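The slow death of the mending pile

My mother had a mending pile. It lived on the chair in the back bedroom, and nobody ever sat on that chair, so in a sense the pile was the most permanent resident of the house. Things went on to it with a missing button or a dropped hem. Some came off again. A pair of my school trousers stayed there until I had left school, which I suppose was one way of fixing them.

I thought of that chair in February, when the last repair shop in Plemgate shut. It did zips, hems, linings and, if you asked nicely, the strap on a handbag. The unit has become a place that sells candles. I have nothing against candles, but I have never stood in the high street with my coat hanging open and thought that what I needed was the smell of fig.

We are told, as of April 2018, that people are crying out to live with less waste. I read as much on the side of a paper bag from Closberg, which had just sold me a jumper for £19. It came apart at the cuff after 4 washes. I took it back, expecting an argument, and was offered a new one before I had finished my sentence. They didn't look at the cuff. The old jumper went into a bin behind the till, and the girl wished me a lovely day. I walked out feeling I had won something, and it was well past the bus station before I worked out that I hadn't.

That is the trouble with being angry about cheap clothes. They are so cheap, and everyone selling them is so pleasant. A new zip at the old shop cost more than a new skirt does at Closberg. You can explain to people that the zip was the honest price and the skirt is the odd one, and they will nod, and then they will buy the skirt. I have bought the skirt. I have bought it in navy as well.
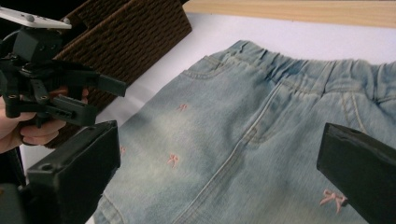 The other end of the market is no better, only slower. Urban will sell you a jacket that has been mended before you get it. There are patches on the elbows, put there on purpose, over elbows that never had a hole. The label calls this "a life well worn" and the price is £314. My father had a jacket like that, and he got the effect by leaning on things for thirty years. He would have been startled to learn that he was adding value.

I don't want to be told that the answer is for all of us to learn to sew. I went to an evening class two winters ago, six weeks of it, in a school dining hall that smelled of gravy. I can now put on a button so that it stays. I can do a hem if the person wearing it promises not to let anyone kneel down and look. What I can't do is a lined coat, or a pocket that has gone through at the bottom, or anything involving a stretchy fabric, which behaves under the needle like a cat being put in a basket. Those are skilled jobs. They took people years to learn, and we let the people go and then printed leaflets telling everybody to have a try at home.

The council has been fairly keen on the leaflets. It has also noticed that clothes are filling the bins, and last year it spent nearly £989 on a banner for the front of the library that says LOVE YOUR CLOTHES. Nobody I know was in any doubt about the loving. For that money they might have covered a few weeks' rent on a small shop with a sewing machine in the window.

There is one in Lastamum still, forty minutes away on the bus. It opens in the mornings and takes cash, and the woman behind the counter looks at whatever you have brought in with the face of a vet who has seen worse. I took her my winter coat. She turned the pocket inside out, sighed, and asked whether I had been keeping rocks in it. Then she wrote me a ticket and told me it would be three weeks, because there was a queue.

I was quite pleased about the queue, to be fair to it. A queue means customers. It means that if somebody opened up again in Plemgate and charged what the work is worth, a good many of us would grumble at the price and pay it. The council could knock a bit off the rates. The candle people could share the window.

Until then I have a chair in my own spare room. There are two shirts on it, a dressing gown, and a pair of trousers I fully intend to get round to by the summer.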